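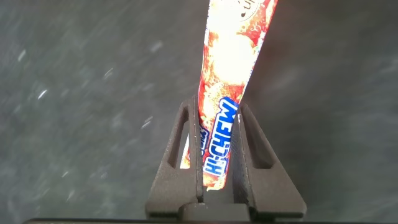

Snack Sorting Day Fills 200 Boxes at Nilasholm Community Hall

Home | News | Community | Schools | Events | Contact

Last updated: April 27, 2019

NILASHOLM -- The spring snack drive at the Nilasholm Community Hall closed this week with 200 boxes packed and ready for delivery to after-school programs in the district. The hall's office confirmed the total in a written notice on Saturday's schedule board and thanked residents for their donations.

Donated goods were accepted at the hall over a period of 14 days. Individually wrapped items made up most of what came in, among them granola bars, crackers, raisins, fruit cups and stick packs of chewy candy such as HI-CHEW, with what appear to be strawberries on the wrapper. Loose or opened food was not accepted under the rules of the drive.

Sorting was carried out in the main room. Sweets were separated from savory items first, and each group was then divided by size. Long, narrow packs were set aside for the end of the process, as they fit along the inner edge of a box after the larger items are in place. Crackers and other items that break easily went on top.

Each box holds 16 items. The packing list for this year called for no more than two candies per box, with the remainder made up of crackers, bars, dried fruit and one drink. According to the notice, the limit on candy was introduced at the request of several of the receiving programs, which asked for a larger share of filling snacks for the late afternoon.

Boxes and packing tape were supplied by Benkirane, the stationery and packaging store on the harbor road. Tutia, a local grocery, placed a collection bin near its entrance for the length of the drive and delivered the contents to the hall on two occasions. The Emasik bakery, which in past years gave fresh rolls, contributed sealed packets of rusks this time in keeping with the rule on wrapped goods.

Items were checked for date and condition before packing. Packages with torn seals were removed. A wrapper that was merely creased or bent was not considered a reason to reject an item, provided that the seal was whole. The office noted that stick candy often arrives twisted from the bottom of a shopping bag and that questions about such packs were among the most common received at the collection desk.

Ingredient labels were also reviewed. Products containing nuts were packed separately in boxes marked with a green sticker, and these will go only to programs that have stated in writing that they can accept them. Families with questions about a particular product are asked to speak with the staff of their own program, which will have a copy of the packing list.

Roughly 90 households took part in the drive, based on the sign-in sheets kept at the desk. Donations left in the grocery bin were not recorded by household and are not part of that figure.

Deliveries will begin with the programs at the north end of the district and continue through the remaining sites in the order in which requests were received. Programs that prefer to collect their own boxes may do so at the side entrance of the hall during regular office hours. A signed request form is required, and the person collecting should bring a cart or a vehicle with enough space, as the boxes cannot be held once they have been brought out.

A small quantity of goods was left over after the last box was closed. These items, mostly candy and single drinks, will be kept in the hall's storage room and used at the children's reading afternoons. No further donations can be accepted at present -- the storage room is full, and the collection desk has been taken down. Residents who still have items at home are asked to keep them until the next drive is announced.

The date of the autumn drive has not been set. The hall expects to use the same packing list, with one change: fruit cups will no longer be requested, as their weight made the boxes difficult for younger helpers to lift. Programs wishing to be added to the delivery list may leave their details at the office.

16 shares | 14 comments

Home | News | Community | Back to top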